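Road testers wanted: Laron folding camper

Every trailer maker says its canvas is waterproof and its setup takes five minutes. We have owned enough leaky ones to doubt it, so the Kedberg Owners' Club is looking for six households to tow the new Laron for 300 miles each in June and write down what goes wrong.

You need a tow vehicle rated for at least 2000 pounds, a clean license and a low opinion of brochures. Couples and families are both fine. 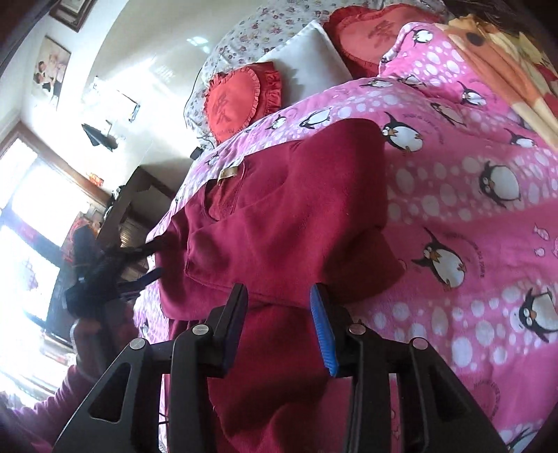 A maroon sweatshirt on a pink duvet.

We pay $234 toward gas and campsite fees. Plustholm is lending the trailers but won't see your notes before we print them. If they ask, say no.

To apply, send Yasuo Ebihara a few lines about the worst camper you ever slept in. Pickup is Friday at 4 p.m. Dealers need not apply.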